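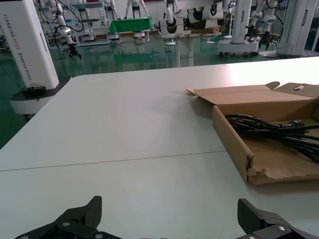
How often does a sorting cell like this need looking after?

A little every morning, and properly every 400 hours, when the fingers come off and the wrist camera gets its calibration redone.

Mavis Thibodeaux keeps to that schedule at the Dorley workshop, and she'll happily tell you about it over tea (a pot of it, so bring time). The work is power cords, moved from one cardboard box to another. It sounds dull until you've watched a gripper try to pick one black cord out of a whole nest of them!
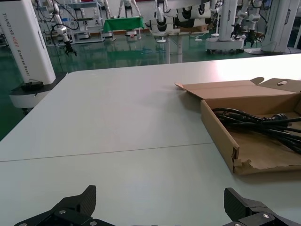 She starts with the finger screws, a quarter turn with the small driver, then wipes the lens and jogs the wrist slowly through its range, listening the whole time. The log stood at 2,174 picks when I visited in November, and she'd written every dropped one in by hand, in pencil, with the time of day beside it.

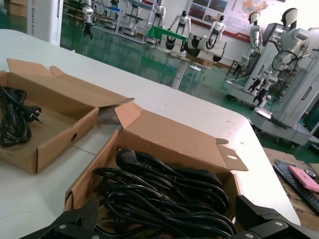

Cords in both boxes, with the gripper over the fuller one.

Setting the grip force took her and Gus Crenshaw the better part of a fortnight. Too light and the plug slides away, too firm and the whole tangle comes up with it, and Gus has strong opinions about where the middle lies. They settled on a gentle close, a pause, and then a slow lift. 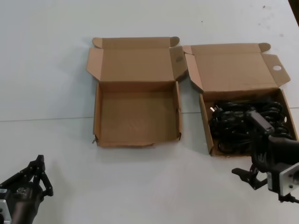
Boxes are another matter. Mavis likes the lids folded well back so the wrist can come in low, and she'll swap a tray once the cardboard gets too soft to hold its shape. The next full service is due at 3,100 picks or 400 hours, whichever comes first, and Gus has already put the kettle on the checklist.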